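Questions I get about the Perkach Street sourdough swap
Last updated Jan 26, 2021

Who runs this thing?
Me, mostly! I'm Brodie Stubbs, and I started the swap when I had far too much starter and not enough friends who wanted it. Tumaini Ondieki answers the emails on weeks when I can't, so if your reply is polite and well spelled, it came from Tumaini.

How does the swap work?
You put your name on the list, I match you with somebody in your neighbourhood, and the two of you sort out a porch pickup. You get a jar of starter, a feeding sheet and a half-page of my opinions about flour (skip it if you like, I won't know). We had 80 people on the list last time I looked, and the next round of matching happens in February.

Does it cost anything?
Nope. If you want to chip in for jars you can leave a toonie in the tin at Fedoruk, the hardware store on the corner. They carry our spare lids too.

My starter smells like nail polish remover. Have I killed it?
Almost certainly not. It's hungry. Pour most of it off, feed what's left, and do that twice a day until it smells like yogurt again. Mine went through this every time I forgot about it at the back of the fridge, and it always came back. Pink or orange streaks are another story - chuck the whole lot, wash the jar properly and email me for a new one.

What size of bowl do I need?
Bigger than you think. For one loaf I like a bowl that looks silly with the dough in it, so there's room to get a wet hand down the side for folding. Wide beats tall.

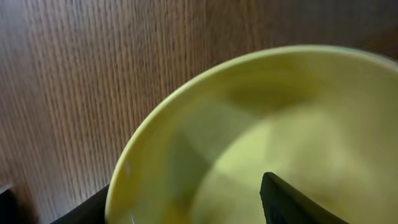
I did my first year of baking in a soup pot and it was fine, apart from the handles getting in my way every single time. Glass is handy if you like peeking at the bubbles. Metal cools off fast in a cold kitchen, so wrap a tea towel around it in winter.

My kitchen is freezing. Where do I proof the dough?
In the oven with only the light on! Put a note on the door, though. I've preheated a batch, tea towel and all, and the smell stayed in the curtains until spring. The top of the fridge works for some people, and Gebhard Berchtold swears by the cupboard over his hot water tank.

Which flour should I buy?
Whatever you can get in a big bag for a decent price. I use plain unbleached all-purpose with a bit of whole rye for the feedings. The Cindach mill rye is lovely if you're out that way on a Saturday. Please don't drive across town for it just for a starter, it'll eat anything.

Can I borrow equipment?
Yes! The lending shelf has bowls, bannetons, a couple of scales and 2 Dutch ovens. Email me what you'd like and how long you want it for. Bring things back clean and properly dry, especially the bannetons, which go mouldy if you so much as look at them. 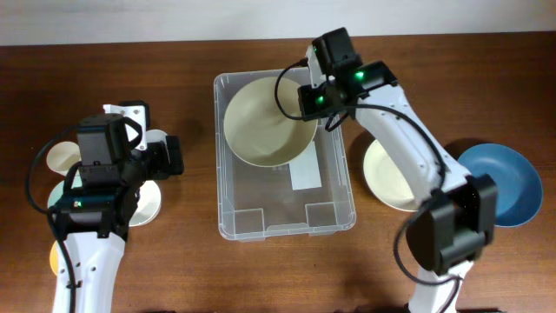
Cream bowl in a clear bin.

How long can I keep things from the shelf?
18 days. That's two weekends of baking with a bit of grace for forgetful people, and I'm one of them. If nobody's waiting I'm happy to extend it.

I'm going away. Will my starter survive?
Feed it, let it sit on the counter for an hour, then put it in the fridge. Three weeks is no problem. For anything longer, smear some on parchment, let it dry, crumble it into an envelope and write the date on it.

I have a question that isn't on here.
Email the swap address or leave a note in the Fedoruk tin. I check it on my way home from work, usually with flour on my coat.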